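The Countertop Diaries: Measuring Things at Stollmont

Posted 12th February in Gallery, Kitchen

Regular visitors will remember the pantry gallery from August, in which we confronted 15 half-used bags of lentils and lost. This one is about measuring: the jugs, cups, scales and bowls that have piled up in the test kitchen at Stollmont since we moved over from the old place in Floltstead. The recipes go up on the main site. The gallery is for the stuff underneath them, which gets more mail than the recipes do, and I have stopped being hurt by it.

A few notes before you scroll. The table is new. The budget was 1,640 dollars for the whole refit and the table ate 439 of it, which felt reckless until we remembered what we'd been working on before, a door laid across two filing cabinets. It had a keyhole. Flour went in the keyhole and I assume it is still there.

The measuring gear is older and comes from all over. Some of it was bought new, some of it came out of a box marked "misc" that has survived three moves without anyone learning what was in the bottom third. If you own more than one measuring jug you already know they disagree. We poured a pint of water from one to the next all down the shelf last winter and the readings wandered by nearly 15 percent by the end. Two jugs were retired to the watering-plants department. One of them had been responsible for a rice pudding you could have tiled a bathroom with.

Most of the surviving jugs are plastic. Glass looks better and lasts longer, right up to the moment it meets the floor, and floors are unforgiving. We had a very nice glass one. It had a short, distinguished career.

On bowls: a round bowl in a pale color goes with everything, which is how you end up with so many of them. The ones that nest are kept on the low shelf. The ones that claimed to nest and then locked together forever are kept on the same shelf, as one bowl.

On containers: square ones pack into a cupboard properly and round ones pour properly. We have gone back and forth on this for longer than I'd like to admit and currently own both, plus a quantity of lids that fit neither. The stickers on the bottom never come off in one piece. Warm water and cooking oil will shift most of them. The rest you learn to read through.

On cooktops: the portable induction one stays out all the time now. It was supposed to live in the cupboard and come out for sauces, but it heats a pot faster than the range, and the range has taken this badly and started clicking. The only real complaint is the pan situation. A magnet goes to the store with us now, and we are known there.

On scales: use one. I know this is an odd position for a page full of measuring jugs. Cups are fine for soup, and for anything where the instructions include the word "splash," but a baker with a scale sleeps better. Ours is a Karras, and it switches itself off exactly four seconds before you finish pouring. The older Clivura had better manners and a cracked battery door, and it now weighs parcels.

On with the gallery.
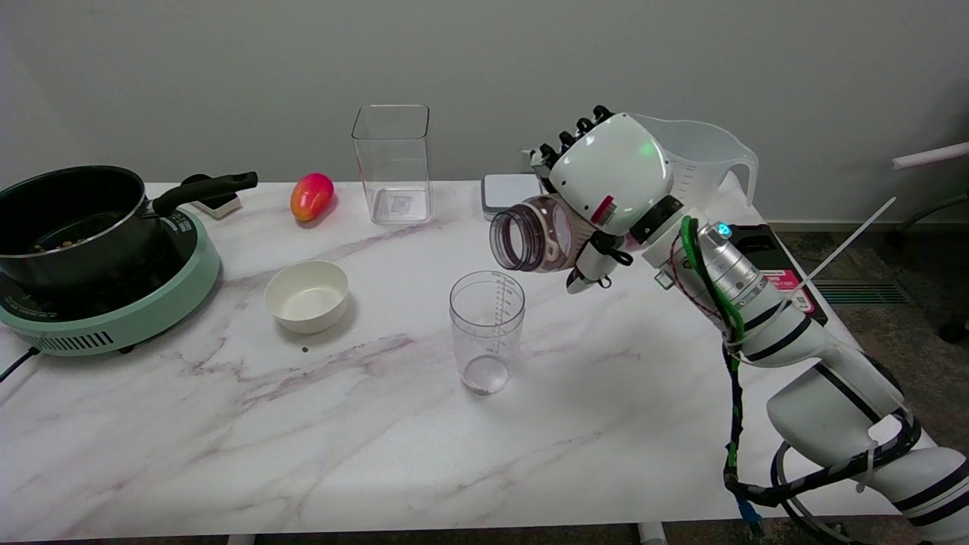
Do I need both a measuring cup and a measuring jug?

You can get by with one, but a tall narrow cup is much easier to read for small amounts, because a little liquid climbs further up the side. Keep the big jug for stock, pancake batter and anything you'd otherwise have to measure four times while losing count at three. Either way, set it down on something level and bend your knees until your eye meets the line. Holding it up in the air and squinting gives you a number, and you're welcome to it.

The marble pattern on the tabletop is the part people write in about. It's pale with faint gray and mauve veins, and it is excellent at hiding flour and hopeless at hiding anything else. Turmeric in particular should be handled as if it were wet paint.

The mango is going into a chutney, recipe to follow once we agree on the vinegar. One camp wants cider, the other wants malt, and there is a third camp that would like to eat the mango.

Next gallery: wooden spoons, and the drawer that no longer closes.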